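Bench notes, March, late shift

Back at the boat shed at 6.40 this morning with a flask and the new depth sounder, and what a morning to be on the water. Flat calm, a bit of mist over the reed end, grebes everywhere. Job for the week is redoing the depth chart we hand out with the rowing boats, because the old one was drawn before the dredging and sends people straight onto the gravel bar by the Provville landing.

Boat used: number 9, the wide one. She sits level with one person rowing and one reading off. Transducer clamped to the transom on the Bramwell bracket, two fingers below the hull. First try was too shallow and we had dropouts every time I pulled hard. Lowered it, dropouts gone. (Note for next time: mark the bracket with paint so we don't have to faff with it again.)

Ran 16 lines across the bay, north shore to south, starting from the campground slip and working towards the outflow. Lines 1 to 5 are lovely. Line 6 wanders, my fault, I was looking at a pike the size of a draught excluder lying in the weed. Will redo it. Lines 7 to 16 good, though the last of them is short where the lilies start.

The big surprise is the hole off Welitz Point. The old chart has it as an even slope and it's nothing of the sort. It drops away hard just past the second marker buoy, and there's a ledge on the near side that must be full of perch in summer. I went over it again from the other direction to be sure and got the same shape. So pleased with this! Guests have been telling us for years that the fish come on there in August and we always put it down to the shade from the alders.

Total soundings logged: 1,799, after throwing out the dropouts and the ones where we were drifting. Saved twice, on the shed laptop and on the stick in the key cupboard.

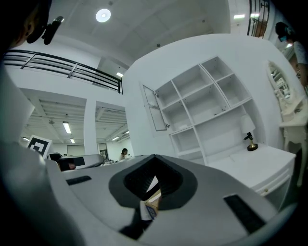

Lionel Staniforth thinks the ledge should stay off the printed chart altogether. His argument is that every hire boat will anchor on top of it by June and the perch will clear off, and that the families are happier in the shallows by the jetty anyway. Fair point about the anchoring. I'd still rather print it, with a line asking people to drift over it and keep the anchor aboard. We do the same at the outflow and most folk are very good about it.

Other things while I remember:

Water level is up a touch on the landing post, so all of today's depths need correcting before they go on the chart. I've written the post reading inside the lid of the sounder box. Please don't wipe it off.

The Dredex people left two stakes in by the dredged channel, just under the surface. Tied a bit of orange rope to each. They need to come out before the first cottage guests arrive, and I'd like to do it from the punt with the long hook.

Rowlock on number 9, port side, has started to squeak like mad. Greased it, still squeaks. Might be the bush. There's a spare in the tin with the shackles, I think.

Jelle Lambrechts has offered to draw up the contours, and I'm all for it, his map of the footpaths was beautiful and people still ask to buy it. Sending him lines 1 to 5 first to see how the spacing looks. If there are gaps along the reed bed we can squeeze in a few short runs between the existing ones.

Still to do: line 6 again. The strip inside the swimming buoys, by hand with the pole, too shallow for the sounder. Check the gravel bar from both sides and decide where the warning post goes. Charge the battery overnight, it was down to one bar when I tied up.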